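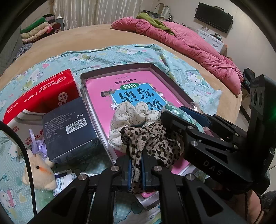

May 3, 2025

Sorting small items: hair ties, workbooks, packages

The hall shelf at the Banurow apartment holds one shallow open box per person. Until last week each box took whatever was dropped into it. The rules below replace that.

Flat items go in first, cover up. A first-grade writing workbook covers most of the base and gives the softer things a level surface. Fabric scrunchies go on top of the paper. They weigh almost nothing and do not mark a cover. Metal clips do, so those now live in a tin.

Scrunchies should not be stretched over a hook for storage. I left one on a hook for 9 days and the elastic came back visibly longer. Stored slack, the same type has kept its size since the winter. Prints make sorting faster: leopard is for weekdays, the floral ones are for going out.

Anything in a crinkly clear wrapper stays in the wrapper and goes along the side of the box, where it can be pulled out without lifting the rest.

Cartons do not go in the boxes. They stand to the left on the shelf, and get flattened once empty.

Anselmo Barbosa asked whether lids would help. I tried two from Flodero. Both bowed in the middle and the workbook had to come out before they would close, so they went back.

Next is the drawer under the shelf, mostly batteries and string.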